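Category: Home & Hobbies > Music

Print this article | E-mail to a friend

The Ten-Minute Myth
By Iresha Bhattacharjee

Every adult who quits an instrument gets the same advice on the way back in: play ten minutes a day and the rest will follow. I have heard it from a dentist, two cousins and the man who sold me a clarinet. I have never heard it from anyone who plays well.

The claim sits at the heart of Trakitz, a practice app that wants to send you a chime each evening and a badge at the end of the week. My badge count reached 6 before I noticed that I still couldn't get over the break between A and B without a squawk. The app had no opinion on the squawk. It knew only that I had opened it.

Teodor Bălan has taught clarinet to grown-ups in Puswood for years and has little patience for streaks. "They come in proud of the number," he told me. "I ask what they worked on and they look at the floor." He would take two long sessions a week over seven short ones, provided the student arrives with one passage and a pencil. I'm not sure he's right either. He also sells hour-long lessons.

Then there is the gear. Beginners are told that a proper stand will fix their posture and a better reed will fix their tone. My posture was bad before I owned a stand and it's bad now.
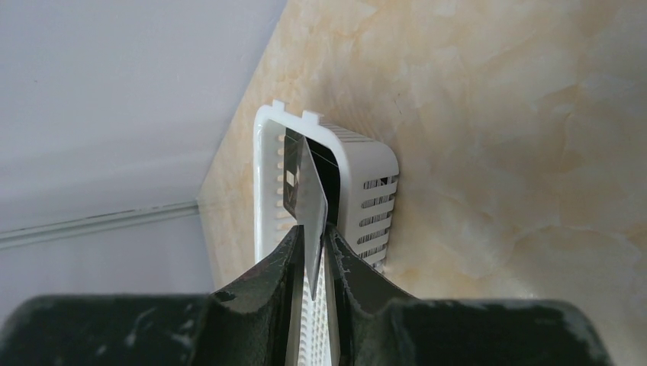
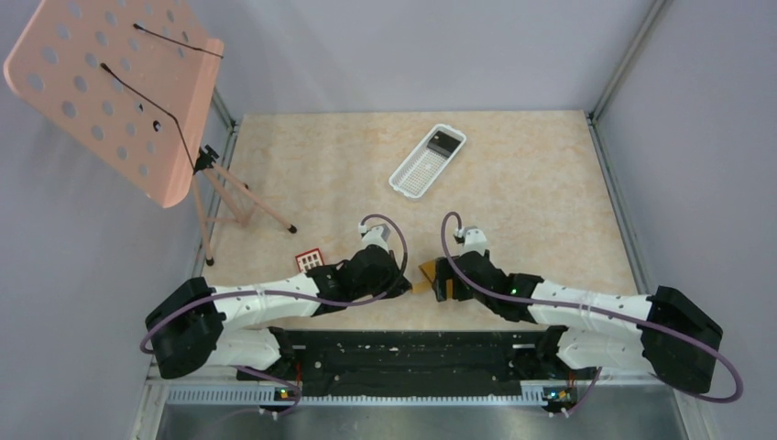

What the money buys

Last July I added up what I had spent on coming back to music: $800, not counting lessons. Fung-ping Lai, who plays second clarinet in the Shek community band, spent close to nothing. She borrowed an instrument, photocopied her parts and sat next to someone louder. After a season of that she could sight-read a march. I had a drawer full of cork grease.

The band meets once a week and plays badly for the first half hour. There's no chime. If you miss your entrance, the trombones turn around. I joined in the fall, and I still squawk on the B, though less often when people are listening. Whether that counts as progress I couldn't say, and Bălan says to ask him in a year.

Comments (3)

Jericho Rivera: Ten minutes a day got me through "Autumn Leaves" on guitar. Took forever, but it did.

Yen-ting Tse: What size reed are you on? Sounds like too hard.

tromau_oboe: Try the oboe, then complain about money.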